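Looking After a Pale Wood Worktable

Posted Feb 18, 2024
By Ha-neul Yang

A light wood tabletop shows everything. Glue, pencil, coffee, the green dust that comes off sanded plastic. I have used one as a general work surface for years, for small repairs and sorting parts, and these are the habits that have kept it usable. None of them takes long.

Daily wipe-down

Brush first, then wipe. If you go straight in with a damp cloth you push grit along the grain and leave fine scratches. A soft paintbrush, two or three inches wide, gets crumbs and filings out of the grain better than a cloth does. Brush toward one corner and catch what falls in a dustpan.

After that, use a cloth wrung out until it no longer drips. One drop of dish soap in a bowl of warm water is enough for a whole table. Wipe with the grain, then dry with a second cloth right away. Standing water raises the grain and leaves a rough patch you can feel with your hand.

Colored specks and smudges

Plastic dust and marker are the usual culprits. Try these in order and stop when the mark is gone:

Dry white eraser, the kind sold for pencil. Rub lightly with the grain.
Damp cloth with a little baking soda. Leave the paste on for a minute, then wipe off.
Rubbing alcohol on a cotton swab. Test it under the table first. It will take shellac and some other finishes right off.
Fine sandpaper, 300 grit or finer, and only on bare or oiled wood. Sand a wider area than the mark or you will end up with a dip.

Blotches that sit below the surface are usually old oil or water. Sanding a small spot tends to make them stand out more. I leave mine alone. Knots and dark streaks are part of the wood and won't clean off, so don't wear a hollow in the table trying.

Check your light before you scrub

It sounds silly, but I have spent time rubbing at a shadow. A single lamp behind you throws soft gray patches on pale wood that look a lot like stains. Move the lamp or move yourself. If the patch moves too, put the cloth down.

For close work, two lamps are better than one bright one. Set them on opposite sides and a little above eye level. Small holes and edges are much easier to see that way, and your hands don't darken the exact spot you are looking at.

Keeping small parts from wandering

Washers, spacers and rings love to get under things. If you print your own spacers, pick a color that doesn't match the table. Lime green is good. Natural or tan plastic on pale wood is very hard to find again, and clear is worse.

Lay flat parts down with some space around them. A stack saves room, but thin rings stick together and you pick up two without noticing. 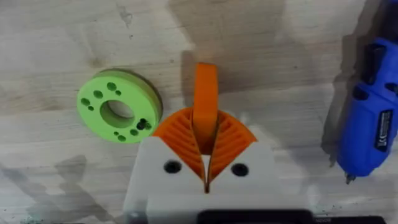

Flat pieces are also awkward to pick up from a smooth top. Fingernails work until they don't. Slide the part to the edge of the table and take it from there, or keep a scrap of felt or thin foam to work on. The part sinks in slightly at one side when you press it and the other side lifts. A mouse pad turned fabric side up does the same job.

Before fitting a ring or plate with several holes, turn it until the pattern matches the part it goes on. Large and small holes are often mixed, and a piece can look right while being half a turn off. Put a small pencil tick on both parts once you have the right position. The tick rubs off later with the eraser.

Cleaning printed plastic parts

Most printed parts only need a dry toothbrush. Get into each hole with a wooden toothpick or a pipe cleaner. Metal picks leave gouges, and softer plastics will catch on them.

If a part is greasy, wash it in lukewarm water with dish soap. Do not use the dishwasher or boiling water. Many common printing plastics soften at temperatures a kettle reaches easily, and a flat ring can come out shaped like a potato chip. Let it dry on a towel and turn it over once.

Stringy bits inside a hole can be cleaned up with a round needle file or a drill bit turned by hand. Go slowly and check the fit often. A hole that has become too big can't be put right without starting over.

Storage that gets used

I tried a Kornport cabinet with 76 little drawers and gave it away. Too many drawers meant I never remembered which one I wanted. What I have now is a shallow Divmont tray with 19 compartments, and it holds almost everything I reach for. The rest goes in jars on the shelf.

Whatever you use, label the front and not the lid. Lids get swapped. Masking tape and a pencil are fine for labels, and you can peel the tape off when the contents change.

Keep one open dish for parts you can't identify. Empty it in September or whenever you do your big clear-out, and throw away what you still can't place.

Oiling the top

An oiled table needs a fresh coat when water stops beading on it. For mine that is about twice a year. Clean the surface, let it dry overnight, and sand very lightly if it feels rough. I use Chae table oil because the store near me carries it, but any oil sold for indoor furniture will do.

Put on a thin coat with a lint-free rag, wait the time given on the can, then wipe off all the extra. Oil left sitting on the surface goes sticky and picks up every bit of dust in the room. Do the underside now and then as well. A top that is sealed on one face only can cup over a damp winter.

Lay oily rags out flat outdoors until they are stiff and dry before you bin them, or drop them in a metal can of water with a lid. Rags left in a heap can heat up and catch fire.

Protecting it during messy jobs

Baking parchment is the best cover I have found for glue. Nothing much sticks to it, and it costs less than silicone mats. Tape it at the corners. Newspaper leaves ink on pale wood if it gets damp, so keep it for the floor.

For cutting, use a proper mat. For drilling, clamp a piece of scrap board under the work and make sure it is thicker than you expect to need. I have one hole in my table from skipping this.

Clamps leave dents even when they don't feel tight. Put a bit of cardboard or a folded cloth under each jaw. If you already have a shallow dent in bare wood, lay a damp cloth over it and touch it with a warm iron for 3 seconds at a time. The fibers swell back up. Let it dry fully before you judge the result, and sand only if the grain feels fuzzy.

Packing up for the night

I clear the top completely when I stop. Tools go on the wall, finished parts in the tray, half-done jobs in a Totgate lidded box with the screws bagged and taped inside the lid. Then the brush, then the cloth. If a job has to stay out, I put it on a baking sheet so the whole thing can be lifted off when the table is needed for something else.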